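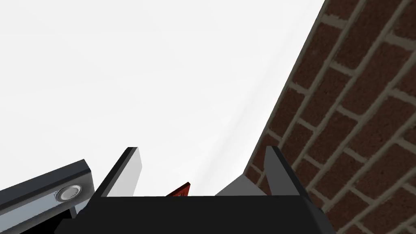
Computer rendering of a brick wall beside a plain white surface.

Darnard Opens Second Round of Masonry Repair Grants

The Town of Darnard will accept applications for its Masonry Repair Grant Program through the end of January, the Office of Housing and Building Services announced. The second round makes matching funds available to owners of residential and mixed-use brick buildings in the Stovell district and, for the first time, in the blocks north of the rail line.

Under the program, the town reimburses half the cost of approved exterior work, including repointing, replacement of damaged brick, chimney repair and the correction of drainage faults that allow water to enter a wall. Owners must obtain two written estimates and may not begin work before receiving a notice of approval. Painting, cleaning and interior finishes are not eligible.

The office received 157 applications in the first round and approved 64 percent of them. Most of the approved projects involved repointing on street-facing walls. Applications that were declined were in many cases missing an estimate or proof of ownership, and the office has revised the form in response. Owners who were declined for incomplete paperwork may apply again without paying the filing fee a second time.

"Many of these buildings were repaired decades ago with mortar that is too hard for the brick," said Nabila Kabbaj, director of Housing and Building Services. "The joint holds and the face of the brick breaks away. We would like owners to have the means to do this work properly, and to do it before the damage reaches the inside of the building."

A survey completed by the office last year listed 2207 brick buildings within the town limits. Inspectors recorded open or failing mortar joints on 589 of them. The survey was carried out from the street and did not include rear walls or walls facing private yards, and the office expects the full number to be higher. Survey results for individual addresses may be requested at the service counter in Town Hall.

Contractors who wish to perform work under the program must be registered with the town and must attend a two-hour session on mortar selection and joint preparation. Sessions will be held at the Stasitz Building on Mill Street, beginning at 8:30 a.m. Contractors who attended during the first round are not required to repeat the session, but must submit a current certificate of insurance.

Jayson Tan, who manages the program, said review times are expected to be shorter than in the first round. A second plan reviewer has been assigned to the grants, and applicants should receive a decision within six weeks of submitting a complete file. Work must be finished within nine months of approval. One extension of 60 days may be granted when weather prevents masonry work from going forward.

Properties with unpaid town taxes or open safety orders are not eligible until those matters are resolved. Owners of buildings in the Stovell historic area must also obtain a certificate from the Design Review Board, which may be requested with the same form.

The application fee is $25 and is waived for owners aged 65 or older. Forms are available at Town Hall, at both branches of the Darnard Public Library and on the town website. Printed copies can be mailed on request. Completed applications may be submitted in person until 4:30 p.m. on business days.

Questions about eligibility should be directed to the Office of Housing and Building Services, Town Hall, Room 300.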